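About Flevura

Flevura is a small company that writes and checks working rules for robots that share a room with people. We started as a repair workshop for automation equipment, and our first customers asked us the same thing again and again: the machine is running well, but what are our people allowed to do near it? We began to write the answers down. After some years the writing became the main work.

Our office and test room are on Tramlow Road, on the ground floor. The team has 9 people. Most of us learned English as a second or third language, and this has shaped our way of working. We write in short sentences, with everyday words, so that a person on the night shift can read a rule once and follow it.

What we do

We prepare house rules for laboratories, schools and light industry. A typical set covers who may start the arm, where a person may stand, how objects are placed before a run, and what must be written in the log when something goes wrong. We read the national and international standards so that our rules agree with them, but we do not copy them. A standard speaks to every workplace. A house rule should speak to one room and one machine.

We also test the rules ourselves before we deliver them. If a rule says that a drawer must be fully open before the arm reaches into it, we try the task with the drawer half closed, at low speed, and we record what the arm does. Sometimes the rule becomes stricter after this, and sometimes we cancel it. 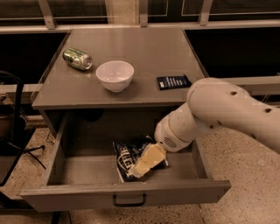
Everyday objects receive a lot of our attention. Many guidelines were written for metal parts of a known size, and a soft or light thing does not behave like a metal part. Our handling guide, called Hultevon, gives separate advice for soft, rigid, rolling and crumpled items. It is now in its fourth edition, with 155 rules, and each rule has a number, a reason and the month of its last review.

How we work with you

Every project has 4 steps:

Visit. We spend one or two days in your workplace and watch a normal shift. We do not ask you to tidy up first.

Draft. You receive the first version in plain language, with open questions marked in the margin.

Trial. Your operators use the draft for some weeks and write their comments directly on it. We keep these pages.

Review. We correct the text, deliver the final version and come back after one year to see which rules are still followed.

Our record so far

We have logged more than 2,000 test runs in our own room. The runs that failed stay in the records, together with the rule that was in force on that day. Customers can ask to see them at any time.

Our partner office in Assunção translates the guide into Portuguese and looks after customers there. Both offices use the same rule numbers, so a question about rule 9 means the same thing on both sides of the ocean.

Visiting us

The test room is open to visitors on Thursday afternoons. Please write to us beforehand, wear closed shoes, and leave bags at the front desk. Visitors stay behind the marked line while the arm has power, and this rule applies also to our own directors.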